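Review: The Granis Placement Protocol for Two-Arm Workcells
By Hongmei Zheng
November 4, 2019
6 minute read
14 shares | 2 comments

The Granis protocol is a method for testing how well a learned grasping policy copes with changes in the starting position of an object. It is issued as a short manual with a set of scoring sheets and a script that draws start positions at random. The laboratory has used it since January on a two-arm workcell, and this review sets out our findings for groups considering its adoption.

The principle is simple. The work surface is divided into cells. Before each trial the script names a cell and a heading, the operator places the object accordingly, and the policy is run once. A trial is scored on whether the object is picked up and released in the bin. The score is then reported for each cell, so that a policy which performs well in one region and badly in another cannot hide behind a single average.

The manual permits any marking material that lies flat. We chose painter's tape on kraft paper, which can be laid in a morning and replaced when the surface becomes worn. Objects are left to the user, with the condition that they must have a clear front and back. A toy car meets this condition well and is small enough for either gripper.

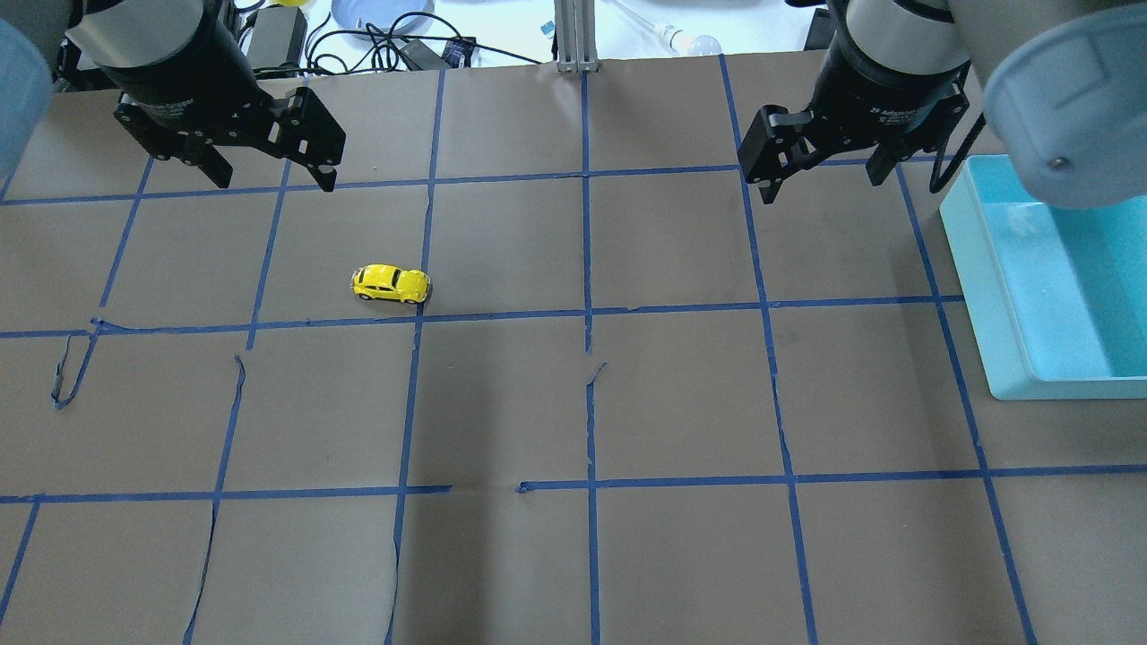

The two-arm workcell with the taped grid, the toy car and the receiving bin.

Our evaluation comprised 986 scored trials, divided between two policies. The first, Brusero, was trained on demonstrations collected from a narrow band of start positions. The second, Ider, used the same number of demonstrations spread across the whole surface. On a conventional average the two were close enough that we would not have reported a difference. The cell scores told a more useful story. Brusero was reliable near the positions it had been trained on and declined sharply in the outer cells. Ider was slightly weaker at the centre and much steadier elsewhere.

The protocol also records which arm makes the first approach. This column proved more informative than expected. Brusero frequently changed arms when the object lay close to the midline, and many of its failures occurred during that change. Yulan Guo, who supervised the trials, recommends that the column be made compulsory in any future edition. At present it is optional.

There are weaknesses. Hand-laid tape is seldom straight, and the manual gives no tolerance for the size or shape of a cell. An object placed near a line may be assigned to either side by different operators. We repeated 21 placements with a second operator and found disagreement in two of them, both close to a boundary. Users should agree a rule in advance and write it on the scoring sheet.

The script is dependable but plain. It does not resume after an interruption, and a stopped session must be joined to the next by hand. The companion plotting tool, Ye, produces clear maps of the results but accepts only one object per file. The manual is well written, although the section on lighting is too brief to be of practical help.

The protocol is recommended for laboratories that compare policies on a fixed tabletop task. It requires no special equipment, can be taught to a new operator in one session, and exposes faults that an average conceals. It is less suitable for work with moving objects or with several objects on the surface at once, for which the manual makes no provision. Our scoring sheets, including the boundary rule, are available from the laboratory on request.

2 comments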